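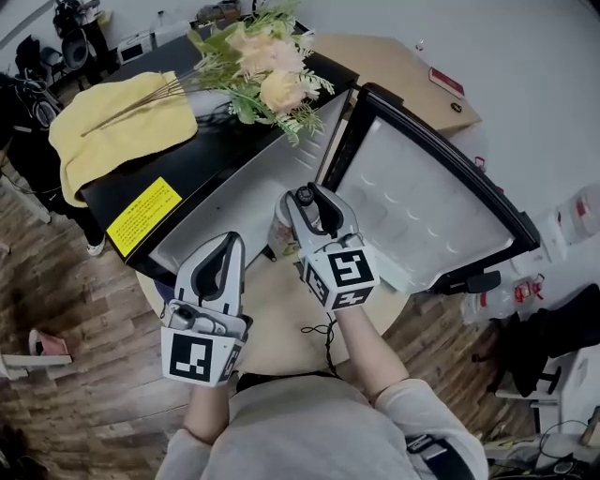

1/ Teaching a robot to put a bottle in the fridge: a thread

Right, I promised a few of you I'd write up what we've been doing all month, so put the kettle on, because I've never managed a short thread in my life and I'm not going to start now.

2/ The job is fetching and putting away drinks. Somebody holds a gripper in each hand, does the task the way they'd do it at home, and the arms learn from the recordings later on. No joystick, no headset. The little cubes with the black-and-white patterns are there so we can work out where each hand is at any moment.

3/ I came to this from driving arms by remote control, which I did for most of last winter, and I was slow at it. Painfully slow! One bottle could take me the length of a song. With the grippers in my own hands I stop thinking about the controls and just think about the bottle, and that has made me a much nicer person to share a room with.

4/ The mini fridge is a lovely thing to practise on and also a bit of a pest. The door swings out to the right, so you have to decide early which hand is going to look after the door and which is going to look after the bottle, and then stick with it. Changing your mind halfway makes for a very muddled recording.

5/ Mwanaisha Odera taught me the trick I use most now: come to a full stop before you close the jaws. Only for a breath. It feels silly the first few times, like pausing before you shake someone's hand, but my grasps got a great deal cleaner once I did it every time.

6/ The other one is to keep your elbows out a bit. I tuck mine in when I'm concentrating (years of sewing, I think) and then one hand gets in the way of what the other is doing. Rüdiger Haberkorn spotted it when he was going through my Drutis set and left me a very kind note with a drawing of a penguin on it.

7/ Numbers, for those who asked. We're aiming for 2000 good runs of the fridge task in the Allholm set. My best session so far was 100, with a long lunch in the middle, and 23 of those were thrown out when we checked them. Mostly me rushing. A couple where I nudged the door shut with my wrist, which the robot can't copy, not having one of mine.

8/ Someone asked if we make everything neat first. No, and we don't want to. Towel on top of the fridge, artificial roses on the towel, a cardboard box behind, cables in the corner. People's homes have things in them. If the robot only ever met a bare fridge on a bare floor it would be quite lost in my kitchen, I can tell you.

9/ We do shift things between batches, mind. The bottle starts in another spot, or the flowers go somewhere else, or the whole fridge gets turned a little. Adhiambo Ondieki keeps the list of what has been moved and when, and woe betide anyone who shuffles a box without telling her.

10/ On tired hands: they're not heavy, these grippers, but holding them out in front of you for an afternoon is its own kind of work. I do ten minutes on, then a wander about. Shake the wrists out, drink some water, look out of a window. My runs after a break are always better than the ones before it, and I've got the reject list to prove it.

11/ And keep your mistakes honest, if you're doing this yourself. If you fumble a grasp and recover it smoothly, we keep that one and tag it. If you fumble and then flap about for ages, stop, put everything back and start again. Ľubomír Vaněk is trying the recoveries as a batch of their own and I'm dying to see how he gets on.

12/ Next up is taking the bottle back out and passing it to a person, which sounds like the same thing backwards and I'm told is much fiddlier. I've got 22 practice runs to do before they'll let me record any of it. Will report back. Questions welcome, I'll get to them this evening once I've fed the cat.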